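"Eine Uhr, die nachgeht, ist mir lieber als eine, die steht"

Ramiro Cuesta hält in Madasitz die Turmuhr der Pfarrkirche am Laufen. Ein Gespräch über kalte Treppen, altes Öl und die Frage, wer so etwas in Zukunft noch macht.

Wer zu Ramiro Cuesta will, muss gut zu Fuß sein. Die Uhrenstube liegt unter dem Glockenstuhl, und der Weg dorthin führt über eine Wendeltreppe und zuletzt über eine Leiter. Cuesta geht ihn zweimal in der Woche, im Winter öfter. "Im Februar wird das Öl zäh", sagt er. "Dann verliert das Werk Zeit, und um 7 Uhr früh rufen die Ersten an, weil der Bus schon weg ist."

Gelernt hat er das Handwerk bei der Werkstatt Bergmann, die früher in der ganzen Gegend Turmuhren gewartet hat. Neun Jahre war er dort angestellt, bis der Betrieb schloss. Das Werkzeug konnte er übernehmen, dazu einen Karton mit Wartungsheften. "Die Hefte waren mehr wert als das Werkzeug. Da steht drin, welches Lager wann getauscht wurde und wer geflucht hat."

Das Madasitzer Werk ist mechanisch und wird bis heute von Hand aufgezogen. Einen elektrischen Aufzug hat die Gemeinde mehrmals angeboten bekommen. Cuesta ist nicht grundsätzlich dagegen. Er habe in Nachbarorten gute Lösungen gesehen und auch schlechte. "Wenn man den Motor sauber anbaut und nichts am alten Gestell anbohrt, kann man darüber reden. Aber dann geht keiner mehr hinauf, und dann merkt auch keiner mehr, dass es hereinregnet."

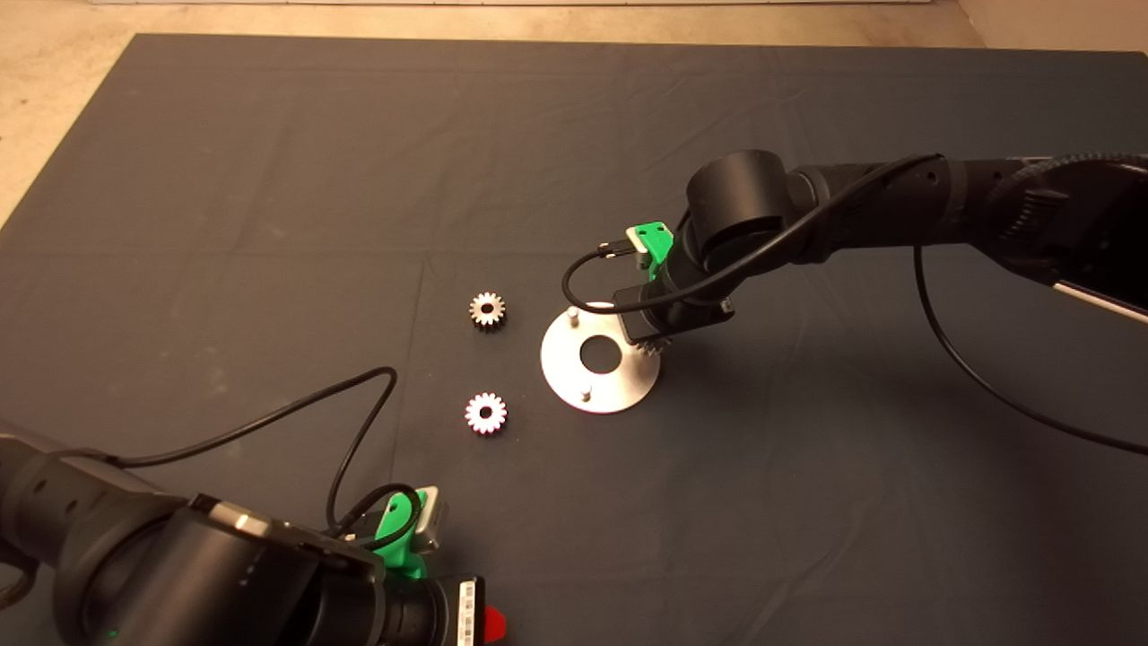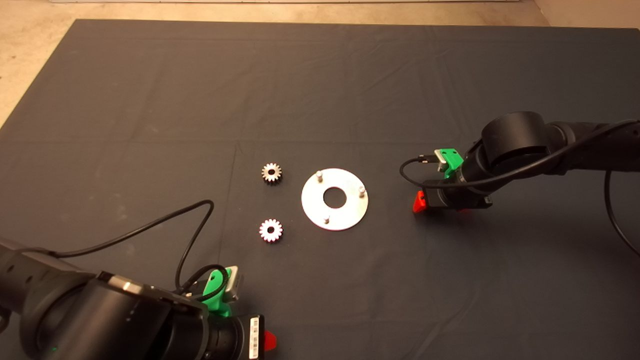
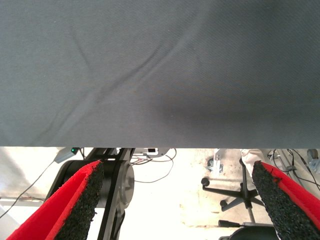 Text und Interview: Dagný Vigfúsdóttir

Auf die Frage, wie genau eine solche Uhr geht, holt Cuesta etwas weiter aus. Bei gleichmäßigem Wetter komme er auf eine Abweichung von wenigen Sekunden am Tag, bei einem Wettersturz sei es deutlich mehr. Er korrigiert über die Pendellinse, in kleinen Schritten, und wartet dann ab. "Die meisten Fehler macht man, weil man am nächsten Tag schon wieder dreht. Man muss das Werk ein paar Tage in Ruhe lassen. Eine Uhr, die nachgeht, ist mir lieber als eine, die steht."

Gestanden ist sie zuletzt im Herbst. Tauben waren durch eine gebrochene Lamelle in den Turm gekommen und hatten hinter dem Zifferblatt gebaut. Die Zeigerwelle saß fest. Cuesta räumte das Nest aus, setzte ein Gitter ein und schrieb der Gemeinde eine Rechnung über 415 Euro, fast alles Material. Seine Stunden rechnet er selten ab. Dass das auf Dauer nicht geht, weiß er. "Ich mache es gern, aber das ist kein Argument für den Nächsten."

Mit dem Nächsten ist es schwierig. Eine Ausbildung eigens für Turmuhren gibt es in der Region nicht mehr. Wer sich dafür interessiert, kommt meist aus der Feinmechanik oder aus der Schlosserei und lernt den Rest am Objekt. Cuesta nimmt ab und zu jemanden mit hinauf. Zwei junge Leute seien länger geblieben, einer davon arbeite inzwischen in Valonia bei einem Glockenbetrieb. "Der ruft noch an, wenn er ein Schlagwerk vor sich hat, das er nicht versteht. Manchmal verstehe ich es auch nicht."

Besonders beim Schlagwerk, erzählt er, gebe es immer wieder Beschwerden. Eine Zeit lang wurde in Madasitz darüber gestritten, ob der Viertelstundenschlag nachts abgestellt werden soll. Im Gemeindeamt lagen am Ende 1007 Unterschriften für die Beibehaltung. Seither schlägt die Uhr durch. Cuesta hätte auch mit der anderen Entscheidung leben können. "Ich wohne am Ortsrand. Ich höre sie nur bei Westwind."

Einen Wunsch hat er noch. Das Zifferblatt auf der Nordseite ist seit Jahren ausgeblichen, die Ziffern sind von der Straße aus kaum zu lesen. Ein Angebot für die Neufassung liegt vor, das Gerüst wäre der teuerste Teil. Im Frühjahr soll darüber gesprochen werden, zusammen mit dem Dach. Bis dahin geht Cuesta weiter hinauf, mit Stirnlampe, Lappen und einer Thermoskanne. Das Wartungsheft führt er in derselben Form wie seine Vorgänger. Der letzte Eintrag lautet: "Aufgezogen, Lager geölt, Gitter hält."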